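How to remove white heat rings from a painted tabletop?

Posted by Olesia Stetsiuk
Wednesday, July 18, 2018
Category: Furniture and Finishes

I have a round side table finished in white that has picked up several cloudy, slightly yellow rings from mugs. The marks do not wipe off with dish soap and water. I tried a melamine sponge on one of them and it took the gloss off a patch the size of a coin, so I stopped.

I bought the table secondhand and do not know what the finish is. The seller said it came from a shop in Brekbridge and had been repainted once. The top feels smooth and hard. There is no flaking. A drop of water left for an hour beads and leaves nothing behind.

What I want to know:

Is the discoloration in the paint or in a clear coat over it?
Can it be polished out, or does the top need to be sanded and repainted?
If it needs a new coat, what holds up to hot drinks?

I have a can of Graltura furniture wax and some 2000 grit wet/dry paper left over from another job. I would prefer to use what I have.

3 replies

Zakhar Zhuravel

Find out what the finish is before doing anything else. Pick a spot on the underside of the top, near the rim, and hold a cotton swab with denatured alcohol on it for a minute. If the surface turns sticky, you have shellac. If nothing happens, repeat with lacquer thinner on a fresh spot. Lacquer softens quickly. Water-based paint or polyurethane may wrinkle or go gummy. A factory-cured finish usually does nothing at all. Open a window for the thinner.

Yellowing over white paint often points to the clear coat. Oil-based polyurethane ambers with age, and heat makes it worse. If that is what you have, polishing will reduce the cloudy part of the ring and leave the yellow part where it is.

For the cloudy part, use the 2000 grit paper wet, with a drop of dish soap in the water. Work with light pressure and stop every few strokes to dry the area and look. Follow with automotive polishing compound on a soft cloth. Keep clear of the rim, where the coating is thinnest. Do not wax until you are finished. Wax in the scratches will keep new paint from sticking if you end up repainting.
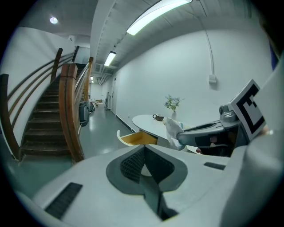 yurchenko_finishing disagreed with the order of work and said the wet paper should come last. A hair dryer on low, kept moving a hand's width above the ring, will clear trapped moisture in many lacquers and costs nothing to try. Give it five minutes and let the top cool fully before judging. If the ring is fainter, repeat. If it looks the same after two rounds, the coating itself has changed and sanding is the next step.

On repainting: scuff the whole top with 220, wipe it down, prime with a stain-blocking primer, then apply 2 thin coats of water-based enamel. Skip the oil-based clear over white. If you want a clear coat, use a water-based one labeled non-yellowing. Dry to the touch is a matter of hours, but full hardness takes weeks. I did a top in December in a cold garage and it still took a thumbnail print a month later. Use coasters until then, and after.

gakura77

just put a cloth on it. mine has had the same rings for years

Olesia Stetsiuk

Update on the swab test. Alcohol did nothing after a minute. Lacquer thinner made the spot soft almost at once and left color on the swab. I take that to mean lacquer, with the tint in it. I will try the hair dryer on the smallest ring this weekend and leave the wax in the can for now.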